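**Thumb joint lags behind the fingers on our club hand**

posted by gearsock_tkachuk, 2019-01-24

Hi all! I'm in the robotics club at Malleck and we have until the end of the term to get our hand to do a decent pinch grip for the Grustamora student challenge. The four fingers close nicely together, but the thumb always shows up late - so whatever we're trying to pick up gets shoved sideways before the thumb is there to meet it. We've been using the same speed setting for everything since November. Do I slow the fingers or speed up the thumb? Blue lights are on at the finger joints and there's one on the thumb too, so I don't think it's a power thing.

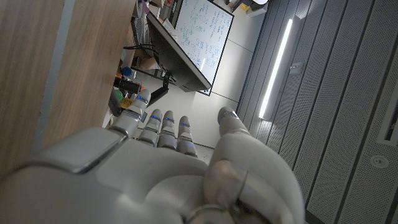 Trikell Help Pages, no. 141, page 2

I can post our motion script if anyone wants it, but it's long and kind of embarrassing.

**trikell_bench**

Slow the fingers! We had the same trouble last year and wasted two meetings trying to get more speed out of the thumb. Start it first, wait 190 milliseconds, then send the close command to the fingers. Your delay will be different, so start there and nudge it up or down. Also check where the thumb is parked when the hand is open. Ours was swung almost all the way out, and moving the start pose in a bit fixed half the problem (I'd do that before touching any code).

If your script logs positions, compare them for the thumb between runs. Ours would stop at 1485 one time and 1645 the next with the same command, and that was a loose screw at the base.

**mostly_servos**

did you try recalibrating? worked for me on a different hand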